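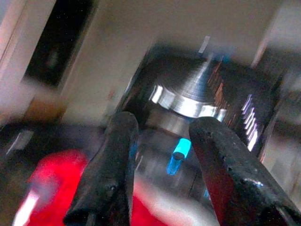 Limescale remedies attract more nonsense than anything else we stock, and we took a long time to agree to sell Fustent tablets at all. Most of what reps bring us is worse. A silvery metal cylinder like the one between the two black tips could be put in a box, called a water conditioner and priced to match, and plenty of people would buy it. We have turned down several clip-on gadgets of that sort. Fustent is at least plain citric acid pressed into a tablet, and citric acid does dissolve scale.

Shop > Cleaning > Limescale > Fustent tablets, tub of 10

What the maker says

Jikum, who make them, say one tablet in every wash will "extend the life of your machine". We asked how they knew and were sent a leaflet with a smiling family on it. Elmarie Nkosi, who does our buying, asked again in April and got the same leaflet.

Our own view is more modest. If you live in a hard water area and wash hot, a tablet now and then on an empty cycle is a reasonable thing to do. If your water is soft, save your money. If you mostly wash at 30, you probably have very little scale, and the grey film you're worried about is more likely to be detergent and fabric softener.
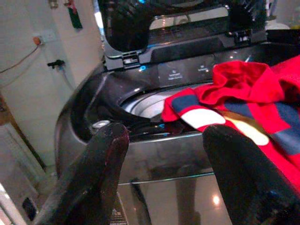 Dark top loader with the lid up.

The tub says "for all machines". We'd read your own manual first – some makers don't want acid near the seals, and Jikum won't be paying for the repair.

In the tub

10 tablets, 300 g in all, individually wrapped, which seems a lot of plastic for something that could be sold loose. There is a measuring card for testing your water. It has 4 colours on it, two of which Prakash Ramasamy and I couldn't tell apart under the shop lights. Your water company's website will give you a better answer for free.
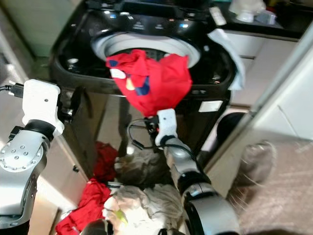

How to use them

Take the washing out. Put one tablet straight in the drum and run the hottest cycle without detergent. Never use them with bleach or a bleach-based cleaner. Wipe round the rim afterwards and leave the lid or door open.

Don't bother with the "one per wash" advice. A tub would be gone in no time, and we suspect that's the idea.

Returns

Unopened tubs can come back to the counter or by post. Ask for Lavanya Varma. Loose citric acid from Borkero is on the next shelf down and costs less.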